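Ticket 3000-84, Erkport repair desk
Subject: Office tower from Stustham, no display
Status: waiting on parts
Logged by: Doina Halilović

Hello Bujar, and thank you for being so patient with us! I know you hoped to have the tower back before the August rush, so I'll tell you where we've got to. It came in with the fans spinning and nothing on screen, and a different monitor and lead made no difference at all.

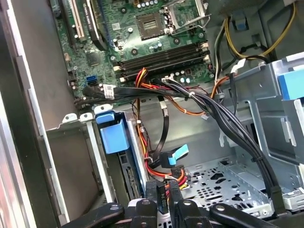

Board with the socket lever up, processor out and all four memory slots clear.

I've had a good look at the socket under the lamp and can't find any bent contacts, so I'm leaning towards the memory (the old sticks are bagged with your name on, don't worry). Vukadinović are sending 2 matching ones, which come to 40 with postage.

Could you tell me whether the machine was ever moved between desks while it was running? And do you still have the Skallell backup disc? No rush on that one, I'd just feel happier knowing it's somewhere safe.

Warmest wishes,
Doina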